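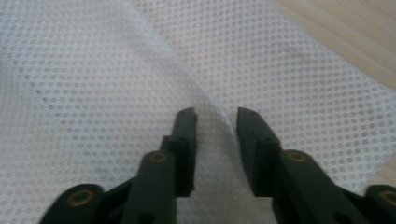
Section 4. Showing the task with the hand gripper

The Wiro learns from what you do with the hand gripper, and the Faltano sales sheet says it will learn "any household task in minutes". Treat that as advertising. What it gets is a record of your movements, good and bad, and it has no way of telling which is which. Thin white mesh folded over on itself, for instance, gives the software two layers with the same pattern of small holes, and we would not trust it to find the fold unless your own approach is slow and plain. Keep the fingers open until they are right over the place you mean to grip.

4.1 Before you record

1. Charge the hand gripper fully. The battery gauge is optimistic below the halfway mark.
2. Sit or stand where you can reach the whole item without changing hands.
3. Press and hold the side button until the light turns green.
4. Open and close the fingers 2 times. The software uses this to set the grip range – skip it and the session is useless, though no warning appears.

4.2 Recording a zip

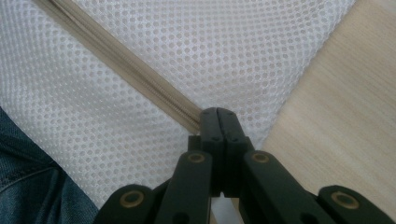
1. Bring the fingertips in along the line of the zip. Coming in from the side can be recorded, but the robot copies it badly.
2. Close on the part you want held and wait for the click in the earpiece.
3. Move at half the speed you would use by hand.
4. Let go, lift clear, then press the side button once.

Note: The manual for the older Raju model says 84 recordings are enough for a zip. We would plan on 400, and would still check the results. 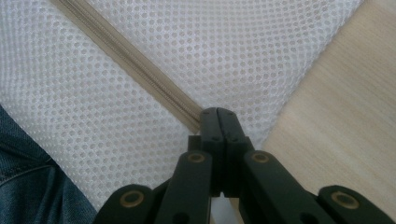 5. Repeat from a slightly different starting point each time. Identical recordings add very little, whatever the progress bar says.
6. Delete any attempt where you slipped or changed your mind. The "auto-clean" setting claims to do this for you – leave it off.

CAUTION: Keep your free hand away from the finger joints. They can nip.

CAUTION: Do not run a newly taught task on anything you would mind having torn. A "ready" message means the file has loaded. It says nothing about whether the robot can do the job.

If error 267 appears, the recording was not saved. Start again from 4.1, step 3.

Was this page useful? 2 comments

We use cookies to improve this site. Accept | Settings

Related pages
Pairing the hand gripper with Birivton
Remote control: delays and dropped links
Cleaning the fingertips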